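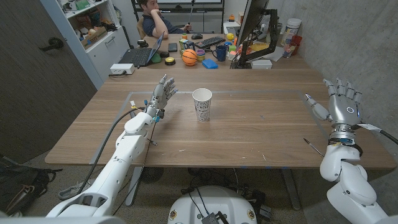

两只手，一个纸杯，灰胶带圈出来的工作区

标题：说真的，机器现在能干家务了吗？
版块：自动化杂谈

楼主 okness_fan 2021年1月13日
上图桌上就一个纸杯一支细画笔。要求不高：杯子拿起来，放到指定地方，别捏扁。我家里每天收桌子就这点事。各位觉得离能用还差多远？车间的也说说。

2楼 拧螺丝的老韩
差远了。纸杯最难搞，软的，空的，一碰就倒。我们车间上过一台Dulteck的夹爪，抓铁件没话说，换成纸盒就完蛋。调了14天，最后还是人来装。

3楼 Karpenko_Y
不同意楼上。夹爪是夹爪，多指手是多指手，两码事。五金件你用夹爪当然行，收桌子得靠手指头。

4楼 拧螺丝的老韩
手指越多坏得越快。你修过没？线一断整只手趴窝。看图里那根黑线，从手腕一直绕到桌子下面，我看着就心慌

5楼 小满妈妈
外行问一句，那只细画笔它能拿起来吗？我家最烦的不是杯子，是孩子扔一桌的笔。

6楼 Karpenko_Y
回5楼：细杆子平躺在桌面上，比杯子难。指尖得贴着桌面进去，力大了顶桌子，力小了笔就滚。我自己试过类似的，52次里头能成一半就不错了。

7楼 Gunhild在北边
一半？那还不如我自己收，2分钟的事。

8楼 okness_fan
所以才问嘛。我觉得不用样样会，先把杯子这一样做稳，晚上没人的时候慢慢收，慢点无所谓的

9楼 拧螺丝的老韩
慢点无所谓，摔了有所谓。再说现在都得先拿胶带圈块地方，出了圈呢？后面那张桌子才像正常人家，键盘、马克杯、海绵、小篮球，让它去收那张我就服。

10楼 Karpenko_Y
这个我认。乱桌子现在确是不行，东西挨着东西，光认出来都费劲。不过先圈起来练没毛病，学开车也是先在场地里练的。

11楼 bheki_c
插一句，洗碗机洗衣机早就是家务机器了，非要长得像手干嘛。Trerkerden那种分拣线也没手，照样干活。

12楼 小满妈妈
洗碗机不会自己把碗放进去啊！！放碗才累

13楼 Gunhild在北边
+1，叠衣服也是

14楼 bheki_c
……好吧放碗这个没法反驳。但价钱呢，两条胳膊加两只手，哪家买得起

15楼 okness_fan
价钱另开帖吧，这楼先说能不能干。老韩你那台夹爪后来换指头垫了没有？我想看看抓纸盒的参数

16楼 拧螺丝的老韩
换了，硅胶的，好一点点。参数在车间电脑里，2月份回去上班再翻给你，别催。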